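Culo three-tier trolley

From Fontes, grey with silver tubes
Price: 40
Free collection from the shop, delivery extra

Right, let me tell you about the Culo, because I get more messages about it than anything else we stock and I keep typing out the same answers. I'm Lâm Vi, I look after the storage side of the Illow shop, and I've had one of these in my own kitchen since August. I bought it to hold seedlings. It has never held a seedling in its life! It went straight next to the cooker with the onions and potatoes in it and that's where it has stayed.
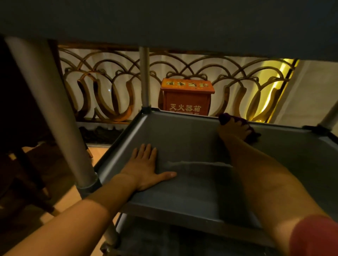

4 min read | Updated 17 Jan 2018

So, what do you get? Three metal trays, four uprights (each in sections, so the box stays flat), a bag of black plastic corner connectors and a set of castors. There are no shelves to screw down. The tubes push into the connectors, the connectors hold the trays, and you work your way up from the bottom. I did mine on the living room rug with a cup of tea going cold beside me, and the only tool I used was a rubber mallet, and that was for one stubborn tube on the last corner. If you haven't got a mallet, a rolling pin wrapped in a tea towel will do.

Fit the castors before you stand it up. I say this as someone who did it the other way round and then had to tip the whole thing over with the top tray on.

Now, the trays. They're shallow, with a raised rim all the way round, and I go back and forth on whether I'd like them deeper. For jars, tins, spice tubs, folded tea towels, nappies and wipes, they're spot on, you can see everything and lift it out without digging. For tall bottles I'd be a bit careful. I keep my oil on the bottom tray, where there's less of a wobble when I pull the trolley out. If you want to put loose veg in, use a basket inside the tray, or you'll be chasing onions round the kitchen like I was for the first fortnight.

The grey is a matt one and I like it a lot more in real life than I did in the Fontes catalogue, where it looked almost blue (we did tell them). It goes with wood, it goes with white, and it doesn't shout at you from across the room. Cleaning is just a cloth and warm water with a drop of washing-up liquid. Do go right into the corners, crumbs love it in there, and dry it off afterwards or you'll get streaks when the light comes in low. No scouring pads, please. A customer brought one back that had been scrubbed with wire wool, and there was really nothing we could do for it.

Size is the big question, so get your tape measure out. The trays are 300 mm across on the short side, and the gap between one tray and the next is 300 mm as well. That does mean it'll slide in beside most washing machines and fridges, but check your skirting board, because mine sticks out further than I'd thought and I had to shuffle the bin along.

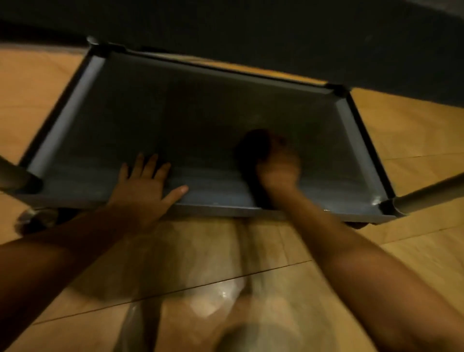 People also ask me if it can go outside. On a covered balcony in summer, yes, I'd do it, and I know at least one person who wheels hers out with the drinks on. I wouldn't leave it out over winter. The castors are for indoor floors too, lovely on tiles and lino, fine on a short carpet, hopeless on gravel. They don't lock, by the way! If your floor slopes (old house people, I'm looking at you) we sell a pair of locking ones made by Drudico that push into the same holes. You only need 2 of them, on opposite corners.

What don't I like? The instructions are all drawings and the third one is printed so small I had to take a photo of it and zoom in. The connectors also feel very stiff when they're new. Leave them somewhere warm for an hour and they're much kinder on your thumbs. And it's a bit of a magnet for post, keys and half-used batteries, though I can't blame Fontes for that.

If you lose a connector, ring the shop before you buy a whole new set. I keep a tub of spares under the counter and I'll pop one in an envelope for you. Same goes for castors. Trays we have to order in, and they come with the next Fontes delivery.

In stock now in grey. White is on order, drop me a line and I'll put your name down for one.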